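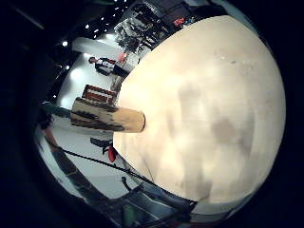

30 September 2021. Store clear-out, main bay, for the Todulow job. The aim was to get everything that belongs on the shelving back onto the shelving, and to decide what to do with the loose pieces that have no shelf. We didn't finish. The shelving is still a jumble, the red and white box is still on the floor, and the big cream piece has greyish-brown smudges over the middle and down the lower part that will have to come off before it goes anywhere near a display. The white floor shows everything, so at least it's easy to tell what hasn't been put away.

Order of work, for whoever picks this up. Shelving first, then floor, then surfaces. I started the other way round in May and ended up wiping the same things twice.

Shelving

Pulled the two lower shelves and sorted what came off them into keep, return and ask. Keep is most of it. Return is the Nowicki stuff, which should have gone back with the last pickup and didn't. Ask is a crate of brackets and odd lengths of dark bar that could be from either job. Wellington thinks they are ours. I couldn't find them on our list, so they stay in the ask crate until one of us turns up some paperwork.

Upper shelves not touched. Need the proper steps for those, and the steps were out on site all day.

Shelf width between uprights is 936 mm. Writing it down here so I stop measuring it. The grey tubs go in side by side with a bit to spare. The long tubs don't go in at all unless they are turned end-on, and then they stick out past the front lip and catch people's sleeves. Long tubs to go on the bottom only, where they can sit on the floor side of the lip.

Labels: the old ones are peeling. I took them off with a plastic scraper and warm water. Methylated spirits got the glue off the uprights but dulled the finish on one, so water and patience from now on. New labels are handwritten on card for the moment, taped top and bottom. They'll do until we know the layout is going to stay.

Smudges on the cream piece

Tested three things on a patch low down at the back, each about the size of my palm.

Dry microfibre cloth – moved the mark around, took very little off.

Damp cloth, plain water – better. The lighter marks went. The brownish ones faded a little.

Damp cloth with a small amount of the Undow cleaner, diluted as on the sheet (20 mL made up to 1000 mL) – took most of the mark in two passes. Wiped over with clean water afterwards and left to dry. I want to see it in daylight tomorrow before doing any more, in case it has left a tide line. The overhead lights put a bright patch on the upper curve and you can't judge colour there at all. Low down at the back I was working with a torch held side-on, and that was much better for seeing the edges of each mark.

If it looks all right in the morning, work from the bottom up in small sections, overlap each one, rinse as you go. Change the water often. Don't use the green pads. I know they are right there on the sink. They scratch.

If there is a tide line, stop and try plain water over the whole surface instead, and we live with whatever stays. Wellington's view is that the marks won't be noticed from the public side once the lighting is up. Mine is that they will be, particularly across the middle, where people will be looking straight at them. We can settle it by standing back at the proper distance once it's been turned.

Tan cylinder

Leave this one alone for now. The dark brown and black patches along it look worn, and I started to reach for the cloth, but I am not certain how much of that is finish and how much is dirt. It has an irregular striped look that could easily be paint. Checked the Todulow sheet and it only gives a length and a quantity, nothing on the finish. Have sent a note to Wustine asking for whatever they have, a colour sample or just a line saying "aged" or "plain". Until that comes back: dust with a soft brush, no liquid, no tape on the surface. If it needs tagging, tie the tag on.

Floor

Swept twice and mopped the section from the roller door to the first upright. One bucket wasn't enough. The black scuffs near the door came up with a damp cloth and a fair amount of pushing. There is one long scrape that won't come up because it goes into the coating. I've marked it on the floor plan pinned inside the cupboard door so it doesn't get reported again as new.

The rule we agreed in May was that nothing gets stored on the floor outside the taped lines. The tape has mostly lifted. I'd like to put it back down before we argue about the rule again. We have most of a roll of the yellow. The walkway needs to be 2000 mm clear from the door to the bench, and with the cream piece where it is we don't have that at the narrowest point. It has to be turned or moved along. Two people, gloves, and clear the path first. Don't try to walk it on its edge.

Red and white box: I'd put this on the second shelf from the bottom, left end, at a height where it can be picked up without bending and where the colour can be seen from the door. Didn't move it today because the second shelf was covered in the contents of the bottom shelf by then. First job tomorrow.

Bench and sink

Scrubbed the sink, replaced the plug. The cold tap still drips. A new washer would fix it, size unknown until the tap comes apart. Bench wiped down and the vice oiled. Found the missing 4 mm hex key under the vice, back on the rack now. The tin of mixed screws is still a tin of mixed screws, and I'm not spending a day on it.

Threw out: the split bucket, two dried-up brushes, the roll of paper that got wet over winter, a pair of left-hand gloves. Kept the rags but washed them. They are on the line outside, someone please bring them in if it looks like rain.

Things that slowed us down

The steps being on site. Sorting on the floor when the floor was also what we wanted to clean. I should have set up two trestles first and sorted onto those – will do that tomorrow before touching the shelves. Also phone calls.

Spent nearly an hour looking for the Todulow list, which was in the Nowicki folder. It is now in its own folder, blue spine, on the hook by the door. Please put it back there and not on the bench.

Tomorrow

Trestles up.
Red and white box onto the second shelf.
Look at the test patch in daylight, then decide on the cleaner.
Turn the cream piece, check walkway width with the tape measure.
Upper shelves, if the steps are back.
Yellow tape down once the floor is dry.
Chase Wustine about the cylinder if nothing has come by lunch.
Ring Nowicki about collecting the return pile. It takes up the whole end of the bench and I'd like the bench back.

Supplies to order: microfibre cloths, a mop head, card for labels, clear tape, washers (assorted), one decent bucket with a pouring lip. Undow cleaner is fine for now, the bottle is over half full.

Wellington Camargo has the key for the weekend.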